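Search Search this site Type and hit enter

How I look after a pale timber table (and stopped wrecking it)

I bought our table second-hand in October and loved it so much I was scared to eat at it. It's a very blonde timber, the kind that shows up every drop of beetroot, and the seller, a lovely bloke called Hamish Mackay, had no idea what was on it. "Could be oil, could be nothing," he said, and then helped me get it into the ute.

So I've had to work it out as I went. I've made a mess of a few bits (there's a spot near my daughter's chair we don't discuss) but it's looking good these days, and enough of you have asked what I do that I've finally written it down.

What you'll need

A couple of soft cotton cloths, old T-shirts are perfect
Mild dish soap
Fine sandpaper, 240 grit if you've got a choice
A clear furniture oil or a hard wax, whichever you like the feel of
Dark fabric pads or felt for anything that sits on the table full time
A lamp you can move about

First, find out what's on it

Pick a spot underneath or right at the back edge and put one drop of water on it. Go and make a cuppa and come back in 5 minutes. If the drop is still sitting up in a bead, there's a finish on there and it's doing its job. If it's soaked in and left a darker patch, the timber is bare or close to it, and you'll want to oil before you let anyone near it with a glass of red.

Mine soaked in at one end and beaded at the other, which was annoying! I treated the whole thing as bare.

Look at the grain before you touch it

I used to skip this, and it's how I ended up with scratches going the wrong way across the middle. Get your lamp down low, off to one side, and look across the surface. You want to know which way the lines run, because every wipe, every bit of sanding and every coat of oil goes along them. On pale timber the grain can be really faint, so move the lamp until the darker lines come up. Look out for any curved bits too, where a growth ring swings around. I go very lightly over those and follow the general direction of the board instead of trying to chase the curve.

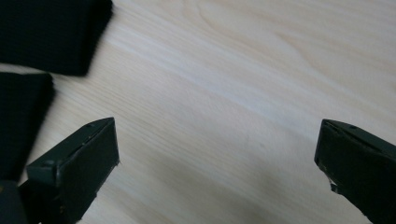 Pale timber with the fine grain running on the diagonal, and two black fabric pads up in the corner.

Cleaning

Lift everything off first, pads included, and shake the pads outside. Grit caught under a pad will scratch just as well as sandpaper does.

Then it's one cloth wrung out in warm soapy water, along the grain, and a dry cloth straight after. Don't let water sit. Don't use the spray stuff with the lemon on the front either. My neighbour Puspita Menon swears by it, but hers is a glossy varnished table and it can cop anything.

Sanding out marks

Only if you need to, and only on solid timber. If you think yours might be veneer, stop here and ask somebody who knows. Fold the paper around a cork block and do long, light strokes with the grain, going well past the mark on both sides so you don't dig a little hollow. Six strokes, wipe, look again with the lamp. I'm impatient and the lamp has saved me more than once.

Wipe off all the dust before you go anywhere near the oil.

Oiling

Put on much less than you think. A tablespoon goes a long way. Rub it in with the grain, leave it 20 minutes, then buff off everything that hasn't soaked in, and keep going until the cloth stops dragging. If you leave it thick it goes tacky and you'll be picking jumper fluff out of it for weeks (ask me how I know).

Oil will warm the colour up a bit, so do your test patch underneath first and live with it for a day or two. If you want to keep that creamy look, a clear wax is the safer bet.

Please lay your oily cloths out flat outside to dry, or soak them in water. Scrunched-up oily rags can heat up and catch fire by themselves, so never chuck them straight in the bin.

Putting things back

Give it a couple of days before the pads go back on, longer if the weather's cold and damp or the tin says so. I also shift mine along every few weeks. Pale timber changes colour in the light, and a pad that never moves will leave its own shape behind, which I found out after a whole summer of not moving the fruit bowl.

I redo the oil when the water drop test starts soaking in again. The busy end needs it well before the other end does.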